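Can a robot do my chores yet? A visit and a long grumble

2/12/22

My neighbor Filipa Prata got a robot vacuum two years ago and hasn't stopped talking about it. So when I said over coffee that I was going to see some proper robots, the kind with arms, she put down her cup and asked me to find out when one of them would be ready to fold a fitted sheet. I promised I would! I take these errands seriously.

The visit came through my cousin Cristóvão Figueiredo, who repairs small kitchen machines at a shop called Bulero (blenders, pasta rollers, the odd coffee grinder that somebody has dropped down the stairs). He has been wondering whether an arm could take over the dull end of the bench work, meaning the part where you put the same little gears back on the same little pins all afternoon. He'd arranged to go and look at one, and there was room in the car.

What I wanted to know

I went with a list, because I'm that person. Laundry was at the top. Then dishes, then picking socks up off the stairs, then whatever it is that happens behind my toaster. My feeling going in was that houses would be harder than factories, and I still think so. A shop can put the parts in the same spot every time. My kitchen has never had anything in the same spot twice, and last June I found the good scissors in the freezer drawer under the peas.

Leonilde Mota, who showed us around, was very patient with the list. She used to run a packing line and she has opinions. Her view is that people judge these things backward. We're impressed when a machine lifts something heavy and bored when it picks up something tiny, and the tiny thing is where all the trouble is. If you have ever tried to get the cap back on a tube of toothpaste with gloves on, you'll see her point.

Then she asked me how I knew, with my own hands, when a jar lid was on straight. I had no answer. You just feel it, don't you? It catches, or it doesn't, and you back it up a bit and try again without ever thinking a word about it. A machine has to get that from somewhere, a camera or a sensor or a lot of practice, and I drove home thinking about jar lids for the whole 37 miles.

The job on the table

Cristóvão was happiest here, of course. The task is gears on a round plate, each one going on its own pin, and it's close enough to the inside of a mixer that he kept saying "that's my Tuesday" until Leonilde asked him what he did with the rest of the week.
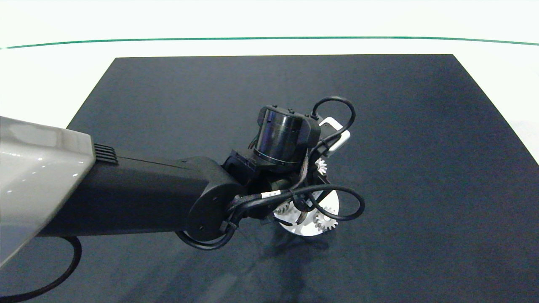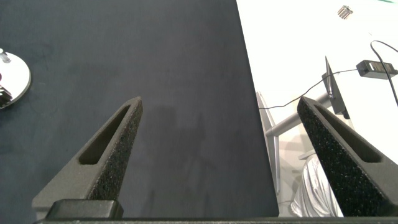
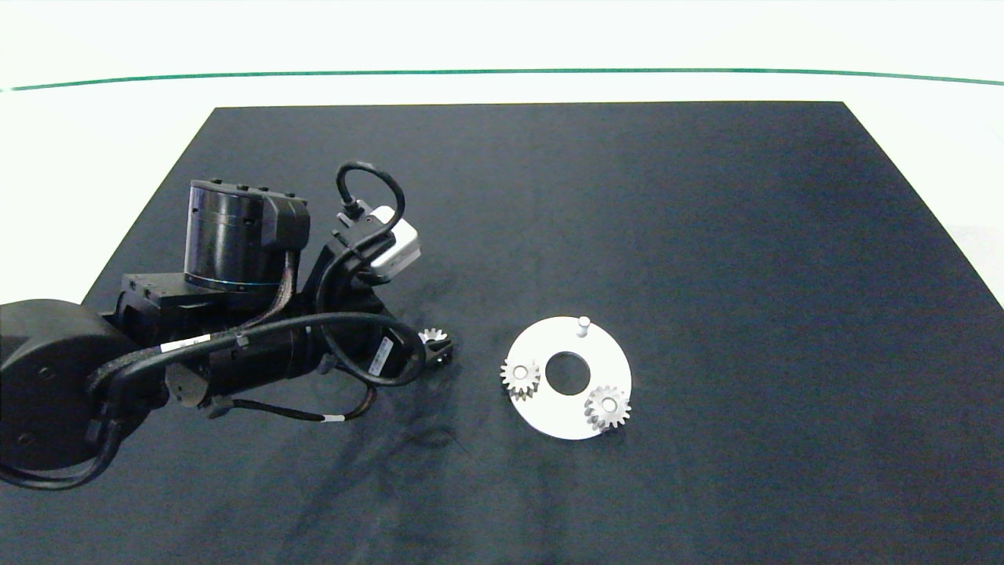
The gripper is holding one gear here, and the peg at the top of the plate is still bare.

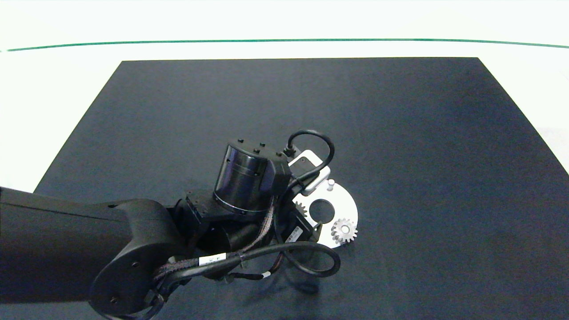
So, would I hire one?

For Cristóvão's bench, maybe, someday. He did the sums out loud on the way back and got stuck on the same thing I did, that he'd need somebody to lay the parts out nicely first, and that somebody would be him. He can do a gear while complaining about his knees. Still, he was quieter than usual and I could tell he was rearranging the shop in his head.

For my house, no, and I don't think I'll be clearing a corner for one any time soon. I can see a machine putting plates in a rack if the rack and the plates are always the same. I can't see it dealing with my aunt Margarida Barreto's casserole dish, the one with the lid that only fits if you turn it toward the window. (Uncle Arnaldo can't do it either, and he's had that dish for decades.)

I did ask about the fitted sheet. Leonilde laughed for quite a long time and then said cloth was a whole different headache, because a gear stays the shape of a gear and a sheet can be any shape it likes. I passed this on to Filipa word for word. She said she'd wait, and went back to telling me about the vacuum, which got itself wedged under the sideboard again on Saturday and had to be pulled out with a broom handle.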